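Visiting and Joining Jesby Presbyterian Church: Common Questions

What time is worship?

Sunday worship begins at 10:30 in the morning and usually ends by 11:40. On Communion Sundays it may run ten minutes longer. From June through August we start at 9:30, and the later time returns in September.

Where do I park?

The lot behind the church has 55 spaces and is entered from Mill Street. Four spaces nearest the ramp are kept for people with limited mobility. When the lot is full, street parking is free on Sunday mornings. Please leave the driveway of the house next door clear.

What should I wear?

Whatever you have. Some of our older members wear a jacket or a dress, and most others do not. The sanctuary is cool in winter, so bring a sweater.

Is there anything for children?

Children stay with their families for the first part of the service. After the second hymn those from age four through fifth grade may leave for Sunday school, and they are brought back to the fellowship room when worship ends. The nursery is open from 10:15 for children under four. You are also welcome to keep your children with you the whole time. Noise is fine.

Who are the ministers?

Rev. Wilma Groen has been our pastor for eleven years. She does most of the preaching and leads the Wednesday Bible study. Rev. Frans Segers is the parish associate. He visits people at home and in the hospital, and preaches once a month. If you would like a visit, call the church office and leave your name and number. You do not have to be a member.

May I take Communion if I am not a member?

Yes. We celebrate Communion on the first Sunday of the month, and all who trust in Christ are invited. We use grape juice, and gluten-free bread is on a separate plate. If you would prefer not to come forward, stay in your seat and an elder will bring the tray to you.

How do I become a member?

Start by coming to the inquirers' class, which meets four times in the fall and four times in the spring. It covers what Presbyterians believe, how the church is governed and what the membership promises mean. Coming to the class does not commit you to joining.
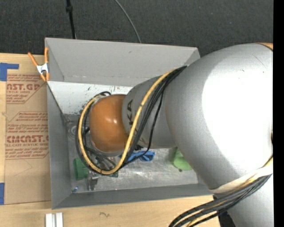
After the class, those who want to join meet with the session, our board of elders. The meeting is short and there is no test. You will be asked to say something about your faith in your own words. New members are then received during worship, and anyone who has not been baptized is baptized at that service. If you belonged to another congregation, we can write to them for a letter of transfer.

How large is the congregation?

We have 191 members on the roll. Attendance on an ordinary Sunday is lower than that, and at Easter it is higher.

Can my child be baptized here?

Normally at least one parent is a member of this church or of another congregation. Speak with Rev. Groen at least six weeks ahead. She will meet with you twice - once to talk about the meaning of baptism and once to go over the service. There is no charge.

Do you host weddings and funerals?

Yes to both. Weddings for non-members are possible when the calendar allows, and the couple meets with a minister beforehand. The fee for non-members is $500, which covers the sanctuary and the rehearsal. The organist is paid separately. We do not charge for the funeral of a member.

I can't sing. Can I still join the choir?

Our music director, Réka Boros, would say yes. The choir rehearses at 7 p.m. on Thursdays, and there is no audition. Reading music helps, but several of our basses do not. The choir takes July off.

Is the building accessible?

The sanctuary, the fellowship room and the restrooms are all on one level from the Mill Street door. The library is upstairs and has no elevator. Large-print bulletins and hearing devices are on the table by the entrance. Ask an usher to show you how the devices work.

What happens to the offering?

It pays for salaries, the building and our mission giving. Visitors should not feel they have to give. The food pantry offering, taken on the last Sunday of each month, came to $1,459 last quarter and all of it went to the pantry.

Whom do I contact with other questions?

Gladys Palomino is in the church office on weekday mornings from 9:00 until noon. Messages left in the afternoon are returned the next working day. In a pastoral emergency, call the same number and press 2 to reach the minister on call.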